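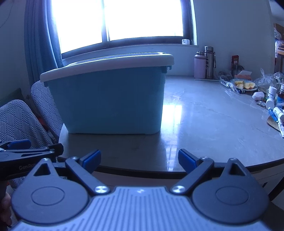

Chapter 9
Looking After a Parallel Gripper

A gripper is a small machine, and in many workshops it is the first part of a robot that a trainee is allowed to take apart. The arm may run for years with little attention. The gripper closes on things all day and wears faster than anything behind it.

This chapter deals with one design only: a two-finger gripper with linkage arms, metal pivot pins and soft replaceable pads. The worked procedures use the Birar 322, a bench gripper made for teaching cells. If your college has the Drato model, the order of work is the same, but the pad holders come off from the other side and the screws are a size smaller.

By the end of the chapter you should be able to:

check the pads for wear and change them as a pair
find play in a linkage and say which pin it comes from
set the open position and the closing force
fill in a service record that another person can follow

9.1 Before you start

Switch the cell off at the isolator and lock it. If the gripper is driven by air, let the pressure down and watch the gauge until it reads zero. A gripper driven by a motor can still hold a load with the power off, so take any part out of the jaws first.

Wipe the fingers with a dry cloth. Do not use solvent on the pads.

9.2 What wears, and in what order

The pads go first. On the Birar 322 they are due for checking every 2000 cycles, though a cell that handles cartons may need it sooner – cardboard dust polishes the surface and the grip falls off well before the pad looks thin. Press a thumbnail into the pad near the tip. If the mark stays, change both pads, even when only one is bad.

The pins come next. Open the jaws fully, hold one finger at the pad and rock it gently from side to side. A little movement is normal. A click is not. Work back along the linkage with a fingertip on each pin until you feel the one that moves.

The screws at the housing seldom wear, but they do work loose. Tighten them to the figure on the maker's sheet. The Soomro case at the end of the chapter follows a cell that dropped nearly 926 parts in one month through a single loose screw.

Key terms: pad, linkage, pivot pin, play, open position, closing force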